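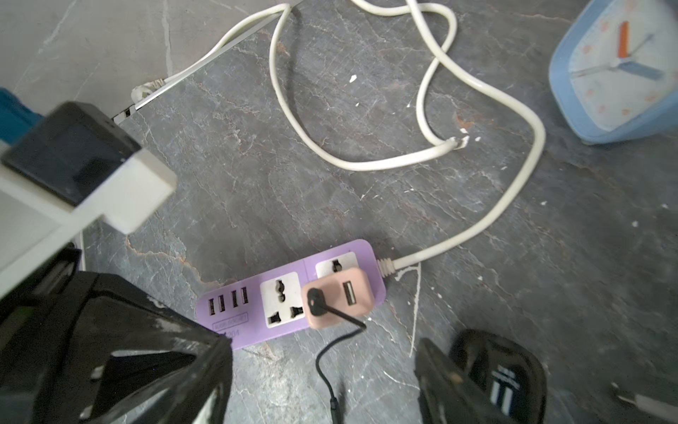

**plosau_2210**
Plug/unplug task, pink USB charger on a purple power strip, strip lying on the floor. 200 demos by remote control. The policy reaches fine, then stalls at contact. More demos?

**nonitz**
No. Teleop without force feedback teaches hesitation. Guide the arm by hand and record 2 clean sets.

**tichy_k**
Disagree. With hand guiding your own arms end up in the wrist view. Keep teleop, slow down the last inch.

**nonitz**
Mask them.

**zhalas**
Check the cord first. A loose loop drags the strip when you pull. I taped mine down in May and the stalls dropped.

**plosau_2210**
Strip isn't fixed. Will tape it and rerun the same 200.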